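Portas abertas na Drosum: uma tarde entre braços robóticos e caixas pequenas
28 de fevereiro de 2025
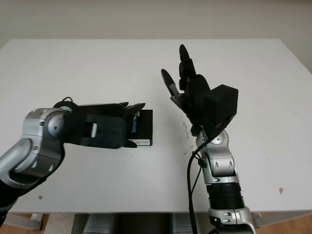
A Drosum abriu as portas da sua oficina de automação a vizinhos, estudantes e pequenos empresários da zona, e quem lá passou ficou, em muitos casos, bem mais tempo do que tinha previsto. A visita começava com café e bolo de laranja na receção, seguia pelo corredor das bancadas de montagem e terminava na sala onde a equipa trabalha a manipulação com dois braços, que foi, de longe, o sítio onde se formou a maior roda de gente. Sobre um tampo branco e liso, a mão preta do braço esquerdo segurava uma caixinha preta, posta de lado sobre a mesa, enquanto a do braço direito se mantinha aberta, com os dedos para cima. É um gesto pequeno, destes que fazemos sem pensar quando arrumamos uma gaveta, e talvez por isso mesmo prendesse tanto a atenção.

Quem recebeu os visitantes nesta última sala foi Shabani Laizer, responsável pelas demonstrações, que tem o dom de explicar coisas complicadas sem pressa nenhuma e que respondeu com a mesma paciência às perguntas dos engenheiros e às das crianças. Contou que o projeto se chama Tanon, que nasceu de um pedido de uma empresa de embalagem, a Caron, e que o objetivo é pôr os dois braços a separar e arrumar artigos de formatos variados, daqueles que chegam misturados e que hoje passam todos por mãos humanas.

"As pessoas chegam à espera de ver força e velocidade, e nós mostramos-lhes cuidado", disse Laizer, já no fim da terceira sessão da tarde. "Uma caixa leve é mais difícil do que parece. Se a mão aperta de mais, amolga o cartão. Se aperta de menos, a caixa roda e temos de começar outra vez."

As sessões duravam 15 minutos cada uma e os grupos entravam à vez, embora a regra se tenha ido perdendo com o avançar da tarde, e ainda bem, porque algumas das melhores conversas aconteceram quando os que saíam se cruzavam com os que entravam. Um senhor reformado da indústria do calçado quis saber como se ensina uma mão destas a largar um objeto no momento certo, e acabou ele próprio a explicar, com grande entusiasmo e muitos gestos, como se fazia a inspeção das caixas na fábrica onde trabalhou a vida inteira.

Maxence Rolland, que veio da Tandex para acompanhar o dia e que trata da programação dos movimentos, ficou com a parte mais técnica. Falou da diferença entre repetir um percurso sempre igual e adaptar-se a um objeto que aparece um pouco mais à direita ou um pouco mais torto, e mostrou num monitor ao lado os registos dos ensaios feitos desde julho — cerca de 3000, entre os bons, os maus e os francamente desastrosos, que foram, como seria de esperar, os que mais risos arrancaram à sala. "Aprendemos muito com os desastrosos", comentou, e tinha preparado uma pequena coleção deles para quem quisesse ver.

Estiveram também presentes duas turmas do ensino profissional, num total de 36 alunos, que passaram primeiro pela oficina mecânica e puderam desmontar e voltar a montar uma garra antiga, já retirada de serviço. Os professores aproveitaram para conversar com a empresa sobre estágios, e ficou combinada uma nova reunião para acertar os pormenores, incluindo o transporte dos alunos, que é sempre a parte mais complicada quando a oficina fica longe da linha do autocarro.

Entre os visitantes havia ainda quem viesse com perguntas menos técnicas e nem por isso menos importantes. Uma funcionária de um armazém perguntou, sem rodeios, o que acontece aos postos de trabalho quando uma bancada destas entra ao serviço. Laizer respondeu que essa conversa tem de ser feita em cada empresa e com quem lá trabalha, e que na Caron as equipas de embalagem têm participado nos ensaios desde o princípio — foram elas, aliás, a escolher boa parte dos artigos usados nos testes.

A Drosum conta repetir a iniciativa em julho, desta vez com 50 lugares por sessão na sala maior e com inscrição prévia na receção ou por telefone. A entrada continuará a ser gratuita, e o bolo de laranja, segundo nos garantiram, também volta.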